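Sorting it out
By the Features Desk
April

The number Tamiru wants you to remember is 62. That is the percentage of trials in which its hand, trained on the Nulstead method, put a thin flat thing into a narrow slot. The older method it replaces never got past half. Fine. But ask which slots, and how many trays.
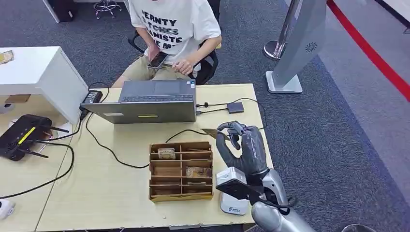
The hand with a card beside the divided tray.

The answer is one kind of tray, on one kind of table, over 200 trials. Nulstead's pitch is that touch at the fingertips can stand in for a lot of practice -- 100 demonstrations per task, which is cheap if it holds up. Soft, crumpled material is where I expected it to fall apart, and the paper gives that a single paragraph.

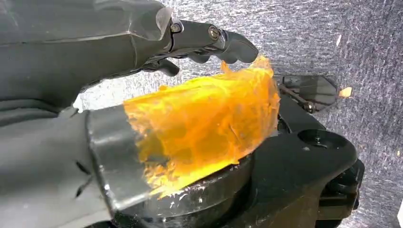 Does the method work on soft objects?
The authors report grip results only, with no placing score, so there is little to judge.

Skorham, a rival lab, tried the released code and got a lower score with a tray of its own. Tamiru blames the setup. Maybe so, but a method that needs the right tray is a smaller result than the press release promised.
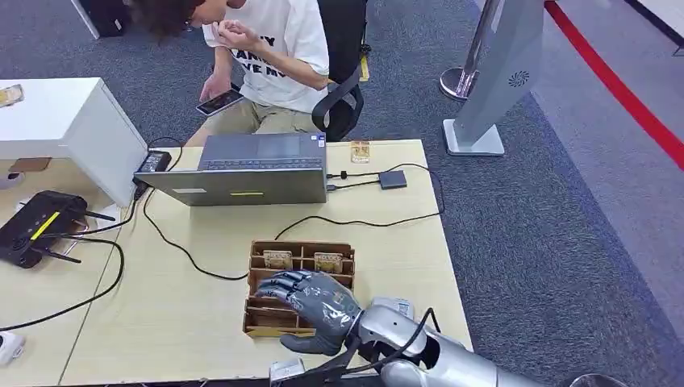
When could this reach a mail room or a bank?
Tamiru's own road map says 2044, and it lists no steps along the way.

Related
Driltari drops its warehouse arm
Why lab scores shrink outside the lab
Skorham opens its test data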